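제7장 그리퍼의 비교 시험

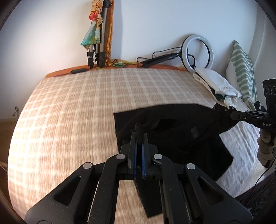 그림 7-1. 두 대의 수동 조작 그리퍼로 검은색 천을 다루는 작업. 가까운 쪽 그리퍼의 두 손가락 사이에 천의 접힌 부분이 서 있다.

이 장에서 배울 내용
7.1 비교 시험의 목적과 시험 조건
7.2 손가락 형상과 안쪽 면의 재질
7.3 링크 기구의 강성과 유격
7.4 손목 카메라의 시야
7.5 기록과 판정
7.6 사례: 얇은 직물의 파지

들어가며

제6장에서는 그리퍼 한 대의 성능을 파지력, 개폐 폭, 반복 정밀도로 나타내는 방법을 다루었다. 이 값들은 제조사의 사양표에도 실려 있다. 그러나 사양표의 값이 비슷한 두 그리퍼가 같은 물체 앞에서 전혀 다른 결과를 내는 경우는 흔하다. 금속 블록을 집을 때는 차이가 없던 두 제품이 얇은 셔츠 자락 앞에서는 뚜렷하게 갈린다. 이 장에서는 그런 차이를 어떻게 드러내고 어떻게 기록할지를 다룬다.

비교 시험은 두 가지 질문에 답하기 위한 것이다. 첫째, 주어진 작업에 어느 그리퍼가 더 적합한가. 둘째, 그 차이는 설계의 어느 부분에서 오는가. 현장에서는 첫째 질문에 답하면 시험을 끝내는 일이 많지만, 둘째 질문에 답하지 못하면 작업 대상이 바뀔 때마다 시험을 처음부터 다시 해야 한다.

천을 시험 대상으로 쓰는 이유

강체는 잡는 위치와 방향이 정해지면 그 뒤의 자세를 비교적 쉽게 예측할 수 있다. 천은 그렇지 않다. 손가락이 닿는 순간 모양이 바뀌고, 한쪽을 들면 나머지 부분이 늘어지거나 끌려온다. 그림 7-1에서 집힌 것은 작은 주름 하나이고, 천의 대부분은 체크무늬 바닥 천 위에 펼쳐져 있다. 이때 손가락 끝의 폭이 넓으면 주름 하나만 골라 잡기 어렵고, 손가락 안쪽 면이 지나치게 미끄러우면 들어 올리는 도중에 천이 빠진다.

색도 시험 조건에 포함된다. 어두운 천은 주름의 명암 차이가 작아 카메라로 경계를 찾기 어렵다. 그리퍼의 손가락까지 어두운 색이면 손가락과 천을 구분하는 문제가 더해진다. 그림 7-1의 그리퍼에는 손가락 안쪽 면을 따라 좁은 파란색 띠가 있다. 이처럼 주변과 색이 다른 부분은 영상에서 두 손가락의 간격을 읽는 기준으로 쓸 수 있다.

바닥면의 무늬도 함께 기록한다. 무늬가 있는 바닥에서 얻은 인식 결과를 단색 작업대에서 얻은 결과와 섞어 평균을 내면, 그리퍼의 차이인지 배경의 차이인지 가릴 수 없게 된다.

수동 조작으로 먼저 시험하기

로봇 팔에 그리퍼를 달면 결과에 팔의 위치 오차와 제어기의 지연이 섞인다. 그래서 이 장의 시험은 사람이 손으로 그리퍼를 쥐고 조작하는 단계에서 시작한다. 작업자가 천의 반응을 보면서 접근 각도를 바꿀 수 있으므로, 손가락 형상에 따른 한계를 빨리 찾을 수 있다. 같은 그리퍼를 팔에 장착한 시험은 제8장에서 다룬다.

수동 조작에도 약점이 있다. 숙련된 작업자는 나쁜 그리퍼의 결함을 자기도 모르게 보완한다. 나예리 바레라(Nayeli Barrera)는 Iltine 시험실에서 세 종의 손가락을 비교하면서 작업자마다 제품의 순서를 바꾸어 주었다. 순서를 고정했던 예비 시험에서는 마지막에 쓴 손가락이 늘 가장 좋은 점수를 받았는데, 순서를 섞은 뒤에는 이 경향이 사라졌다. 이 장의 실습에서도 같은 방법을 따른다.

사례의 개요

7.6절에서는 두 손가락, Mulell과 Aguirre의 시험 결과를 자세히 분석한다. 두 손가락은 같은 링크 기구에 장착하였고 안쪽 면의 재질과 끝 폭만 다르다. 전체 시도 횟수는 861회이며, 그 가운데 630회는 펼쳐 놓은 천, 나머지 231회는 겹쳐 놓은 천을 대상으로 하였다. 펼쳐 놓은 천에서 Mulell을 쓴 시도가 375회, Aguirre를 쓴 시도가 255회로 서로 다르므로, 성공 횟수를 그대로 비교해서는 안 되고 비율로 바꾸어 비교해야 한다.

실패로 판정된 시도는 모두 121회였다. 실패는 다음 네 가지로 분류하였다.

미파지: 손가락이 닫혔으나 천이 사이에 들어오지 않음
미끄러짐: 집은 천이 이동 중에 빠짐
다중 파지: 의도한 한 겹 외에 아래쪽 천까지 함께 잡힘
간섭: 손가락이나 바깥쪽 링크가 주변의 천을 밀거나 걸어 당김

마지막 항목은 초보자가 놓치기 쉽다. 손가락 끝만 보고 있으면 바깥쪽 링크가 옆의 천을 밀어내는 것을 알아차리지 못한다. 두 대를 동시에 쓰는 작업에서는 한쪽이 당긴 천 때문에 다른 쪽의 파지가 풀리기도 하므로, 양쪽 기록의 시각을 반드시 맞추어 두어야 한다. 시각 동기화에는 기록 프로그램 Amemden을 사용하며, 설정 방법은 부록 C에 실었다.

미리 생각해 보기

1. 끝 폭이 좁은 손가락은 어떤 종류의 실패를 줄이고 어떤 종류의 실패를 늘리겠는가?
2. 위 사례에서 겹쳐 놓은 천의 결과를 펼쳐 놓은 천의 결과와 합쳐서 보고하면 어떤 문제가 생기는가?
3. 손목 카메라를 손가락에 더 가깝게 옮기면 무엇이 잘 보이고 무엇이 가려지는가?

7.1 비교 시험의 목적과 시험 조건

시험 조건은 바꿀 것과 고정할 것으로 나눈다. 손가락을 비교하는 시험이라면 링크 기구, 카메라, 조명, 대상 천을 고정하고 손가락만 바꾼다. 대상 천은 시도마다 같은 방법으로 다시 놓아야 하며, 앞선 시도에서 생긴 주름이 남지 않도록 손으로 편 다음 놓는다. 표 7-1은 시험 전에 확인할 항목을 정리한 것이다.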